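My second season with the Stallden girls

August 2018

When I moved to Stallden I knew only the basketball I learned at home, where the coach speaks and the players are silent. Here the girls talk all the time. In April we lost to Gralturport by 30 points, and Anika Haverford, our point guard, told me that my zone defense was too slow. She was right, so we changed it.

Last week we met Gralturport again and won, 68 to 34. Saskia Nepia took most of our rebounds, although she is not tall.

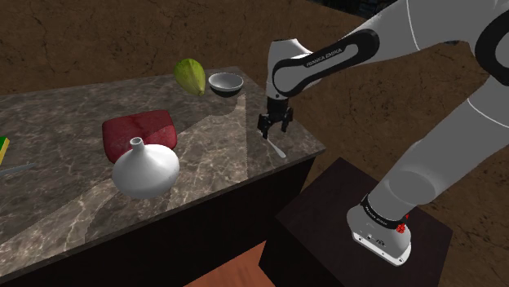 For the new season I want more work on free throws. I asked each girl to shoot 200 before our first practice, and Anika has already asked me if layups count. They do not.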